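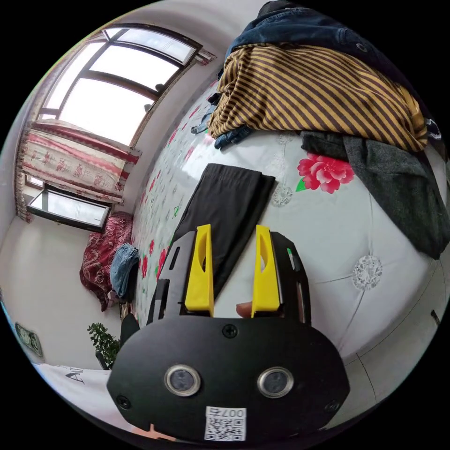 A flowered bedspread with a folded black cloth on it.

Why Do Trains Stop When It Rains Hard?

Grown-ups love to say "the tunnel flooded" when a train is late. Is that always true? Good question to ask!

A train tunnel is a long hole under the ground, and water runs downhill, so rain would love to get in. Builders know this. They put in drains, and at the lowest spot they dig a pit. When the pit fills up, pumps push the water back to the street.

So why does it ever flood? Some people say the rain was just too big. Maybe. But pumps can break, and drains can clog with leaves and mud. In July the line from Vurnville to Toltach shut for 10 hours. The train company blamed a storm. Lambros Sotiropoulos, who used to fix pumps there, wanted to know when the pumps were last checked. He is still waiting for an answer.
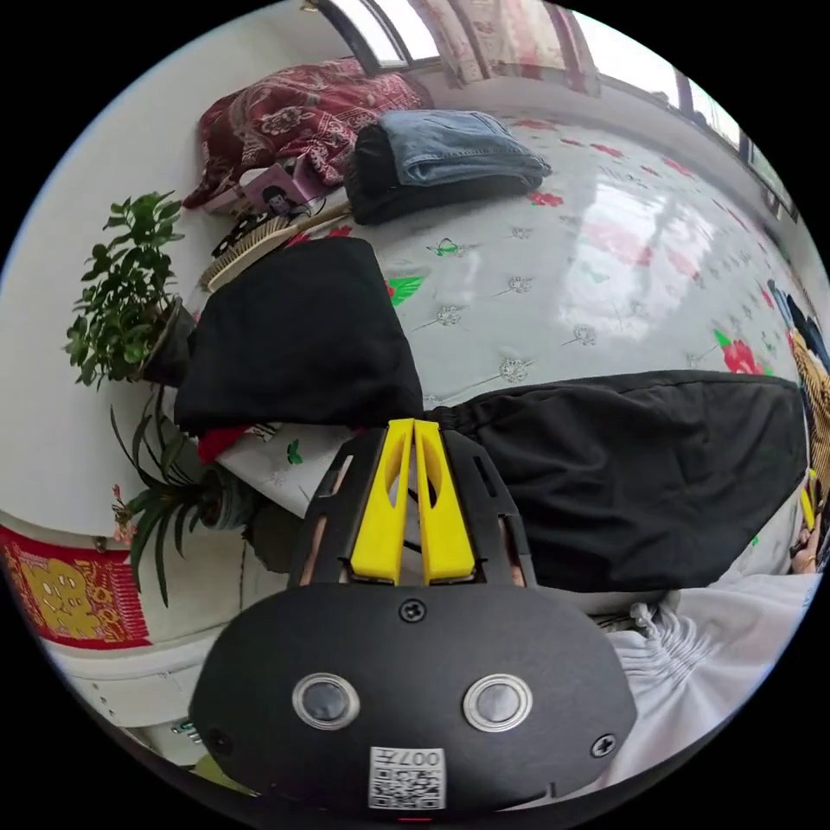
Red flowers and green leaves on a shiny white sheet.

Water is bad news for trains because many of them run on electricity. Signals – the lights that tell drivers to stop or go – can go wrong when they get wet. Then every train has to wait, even in the dry parts.

The company may send buses instead. Posters say the buses are "just as good." Hmm. One Toltach train holds 3,000 riders and one bus holds 67. Try that on a calculator and see how many buses you need!

Next time you hear "It will be fixed soon," you can ask two things. What broke? And who checked it last?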